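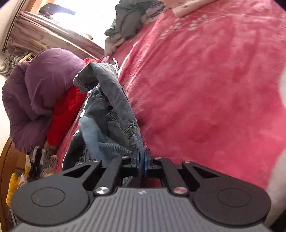
Photo: Zoi Kokkinos

The jeans were on top of the pile, so Kiều Tiêu started with them. She took them by a fold and lifted, and a navy sleeve came up too and fell back on the blanket.

"Keep or give?" Zoi asked from the doorway.

"Are they yours?"

"I thought they were yours."

Kiều turned out the waistband. The label had been washed until there was nothing on it. Both of them had worn jeans like these in the apartment on Otcombe Street, and both of them had left clothes in the dryer there for days. She put them to one side of the bed and said they would come back to them.

It was July and the bedroom was hot by 10 in the morning. The truck from Andreadis was due at four. Zoi had paid $800 for it, which she had mentioned at breakfast and again while they were taping boxes. She was moving to Ralter for the job. Kiều was staying, and a cousin of hers would take the room at the end of the month.

They went through the rest of the pile quickly. The red thing was Zoi's and she wanted it. The navy one had a hole under the arm. Zoi said she could fix it, and Kiều said she had been going to fix it for seven years, and it went in the bag for rags.

"You can keep the blanket," Zoi said. "It won't fit in anything."

"Your mother gave you that."

"She gave it to the apartment. She said so. She said it was for whoever was cold."

Kiều ran her hand over the fleece. She had been sick under it one whole winter, the year the boiler failed, and Zoi had brought her soup from the Arner deli and sat on the end of the bed doing her taxes.

"All right," she said.

When the boxes were closed there was only the pair of jeans left. Zoi held them up against herself. They were an inch short. She passed them over and Kiều tried them, and they were an inch long.

"So they're nobody's," Zoi said.

"You have them. It rains more where you're going."

"What has that got to do with it?"

"I don't know. Take them."

Zoi folded them in half and then in half again. The last box was already taped, so she carried them down under her arm and put them on the front seat of her car, next to the map and the sandwiches.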